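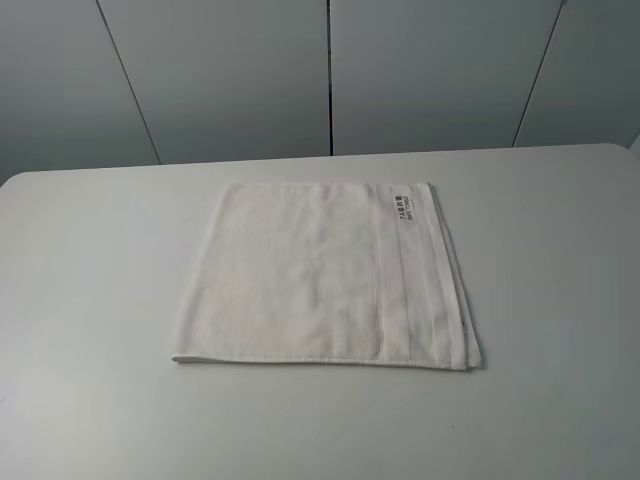
How do you fold towels so they stack straight on an open shelf? I have a bathroom cupboard with the doors off (long story, the hinges lost) and everyone who uses the toilet gets a full view of my linen. I fold on a bare table, I smooth things down, I take my time, and I still get a white towel with one corner bunched up and the sides splaying out towards the front like a tent. The woven band ends up running down the right-hand side with the label next to it, so there's a thick side and a thin side, and by the time I've stacked 6 of them the pile leans like it's had a few. I've also got cotton pants that behave no better. They're off-white, they crease if you look at them, and they go on the shelf underneath. I don't own a dryer and I'm not buying a folding board. Is there a trick, or do other people just have doors?

Posted by udura_flats, Saturday
2 comments Share Save

mevusier_lane
Other people have doors.

That said, your trouble is the band. On most bath towels the woven border is flatter than the rest and it shrinks at its own pace, so after a year of washing the ends are narrower than the middle and you are no longer folding a rectangle. You're folding something a bit like an apron. No amount of smoothing fixes it after the fact.

Give it a good tug along the band while it's still damp, both hands, before it goes on the line. Then when it's dry, fold it lengthwise in 3, with the long edges going to the inside. After that bring the two short ends in to meet in the middle, leave a gap the width of your hand, and close it like a book. The bands are now buried and all you see from the front is one fat rounded fold. Put that side facing out and let the messy side look at the wall, where it can't upset anybody.

Also, alternate them. If every towel has its thick side on the right, the pile will go left. I spent 40 minutes one night refolding a whole cupboard before I worked out I could simply turn every second one around.

11 found this helpful Share

srisuk_st_laundry
Roll them. Done. Fits more in too.

0 found this helpful Share

hurnarden_hand
I worked in a motel laundry out on the Hurnarden road, and the rolling people were always with us. Rolled towels look lovely for one day. Then someone takes the bottom one.

Agree with the above about the band, so I'll do the pants, which got skipped. Fold from the seams and ignore the creases. Hold them upside down by the hems, match the inside leg seams to each other, and let the weight of the waist do the pulling. Lay them down like that and run your palm along the long seam from hem to hip. If that seam is straight, the rest generally falls in line. If it wanders, pick them up and start over – you won't fix it on the table, you'll only make a second crease to keep the first one company.
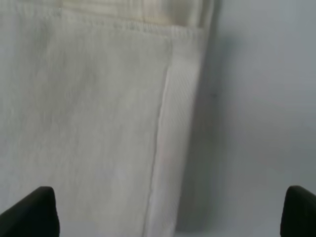
Get the long seam lying straight before you make any more folds.

Then tuck the crotch point in so you've got a straight edge, hem up to just short of the waistband, and fold in half again. Don't bring the hem level with the waistband. You end up with all the thick bits stacked at one end, and we're back to your leaning towels.

Pale cotton shows every line, so take it in off the line a touch early and finish it on a hanger. And put the pants on top of the towels, for pity's sake. You've got them at the bottom holding up the lot.

8 found this helpful Share

udura_flats
Tugged, folded, turned every second one around. Pile is standing. The pants have been promoted to the top. Tried rolling one as well, to be fair to Srisuk St, and it fell in the basin.

Share Save

Search the help pages Go

Related
Fitted sheets: has anyone managed it
Grey marks on white towels after a cold wash
Rehanging cupboard doors on old hinges
Mevusier Lane op shop – do they take used linen?
Clothesline sagging in the middle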